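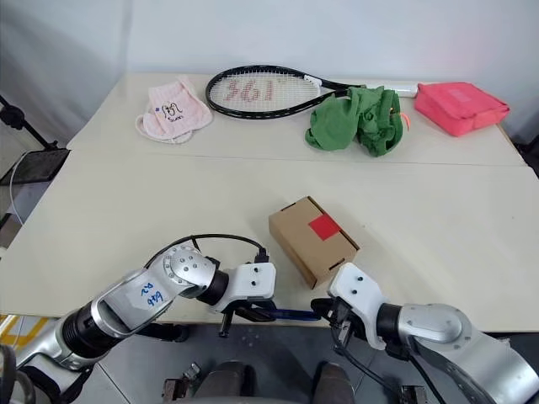

Table cell with the two arms, racket and soft items on the far panel.

Re: [cell-practice] Soft items and the rule for the reach zone

Hello all,

Thank you for the answers on the draft. I reply to the part which concerns our site most.

> In section 2 the draft says that every object on the table must be
> inside the reach zone or removed before the arms are enabled. At
> Mindcombe we find this too strict. Our operators prepare several
> objects at once and leave them in a row at the back. If they must
> carry everything away between tasks, they will stop following the
> rule after one week. Can we have a "parking row" in the text?
> Also, does the rule count a cloth as one object, when it lies on
> top of another object?

I agree with the parking row, and I would like to see it in the next version. In the picture on top you see how it looks on our table at Drastesico. The pink pouch, the racket, the green cloth and the coral case stay on the far panel. The small cardboard box is on the near panel, in front of the grippers, together with the thin blue rod. The seam between the two panels is a good natural border, and it costs nothing. For tables without a seam I propose a line of tape.

On the second question I have a stronger opinion. The green cloth in the same picture partly covers the handle of the racket. For me this should be written as a fault in the checklist, even when both objects are only parked. When somebody later takes the cloth with the gripper, the racket can move also, and the record says only "cloth". I propose this wording:

"Parked objects shall not touch or cover each other. Soft objects shall be folded or placed at the end of the row. Straps, cords and handles shall not cross into the work panel."

For the distance between parked objects I would write 30 mm. Dwivedi asked for more on the last call, but with a long object like a racket the row is full very quickly. If somebody has a table where 30 mm is not possible, please write it to the list.

One more point, about cables. The draft speaks only about cables on the floor. The cables on the arms are missing, and a loop above the forearm is quite normal. I suggest we ask that the loop is checked by hand through the full travel of each arm, with power off, at the start of the shift. We tried a limit of 300 mm for the free length, but it depends too much on the arm, so I would keep a number out of the main text and put it in the annex.

Trulter sent a comment about labels written by hand. I do not see a problem with them if they can be read from the operator position. Please can we leave this for the version in January?

I can put the new text of section 2 in the shared file, if there is no objection.

Best regards,
Cell safety, Drastesico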